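Boat Notes > Upkeep > Rebedding a leaky window

If your cabin window weeps every time it rains, take heart, it's a friendly sort of job and you can do it in an afternoon (well, mine took two, but I stop for coffee a lot!). Back out the screws, ease the frame off with a putty knife, and scrape away every bit of the old sealant. Wipe both faces down, lay a fat bead all the way round, and snug the screws up just until it squeezes out. Leave it overnight, then give each screw one last gentle turn.
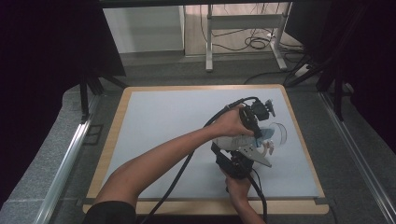
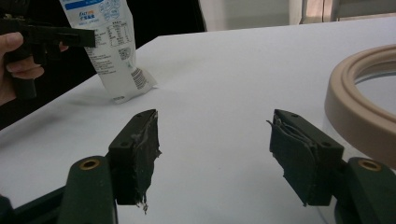
Can I just run new sealant around the outside edge?
It may hold for a few weeks, but water will find its way behind it, so take the frame off and do it properly.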